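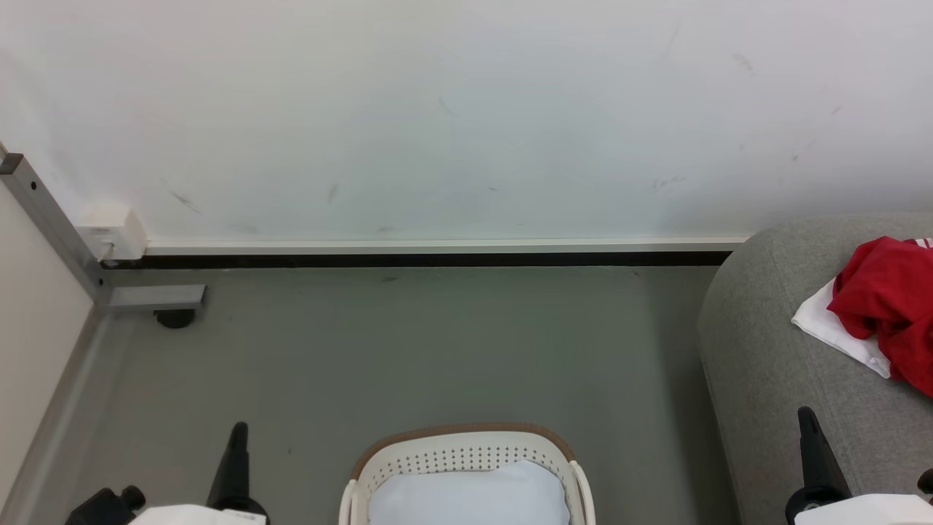
FINDDEN SHARED WORKSHOP – MINUTES OF THE LAUNDRY ROBOT GROUP

January 27, 2019, in the back room, kettle permitting

Chair: Silvana Barros
Minutes: Anikó Pálfi, under protest

1. Last minutes
Agreed, after "triumph" was changed to "partial triumph" in item 3.

2. Grippers
Both grippers are now on and answering to their own names. Left had been taking orders meant for right since the wiring was redone. The black fingers stay as they are for now. Silvana would like softer tips. Anikó would like softer tips that don't come off in a sock.

3. Picking up from the sofa
Current task: take a cloth off the sofa arm and put it in the white basket. Of 28 tries this month, 4 ended with a cloth in the basket. One further try ended with the basket on the sofa, and the meeting declined to score it. The red cloth is easier to find than the white one. Silvana put this down to the white wall and white skirting board and asked if we might paint something. We may not; see the lease.

Agreed to do the red cloth only until the score improves, then both, crumpled.

4. Basket
Discussion of whether the basket should be fixed to the floor. Anikó said that no basket in her house has ever been fixed to the floor. Left where it is – a strip of tape to mark its place, to be reviewed in February.

5. Software
The Plimer build is at revision 3747. Revision numbers are not a measure of progress and the chair asked that they stop being read out as if they were. Startup takes 51 seconds, most of it spent looking for a wrist sensor we took off before Christmas.
Action: Anikó to stop it looking.

6. Money
Soler have still not sent the replacement motor or the refund. Silvana to ring them again, in the other voice.

7. Any other business
The name. "Nulano" was carried by two votes to none, both voters having run out of objections.

Next meeting in February, same room. Bring washing, clean please.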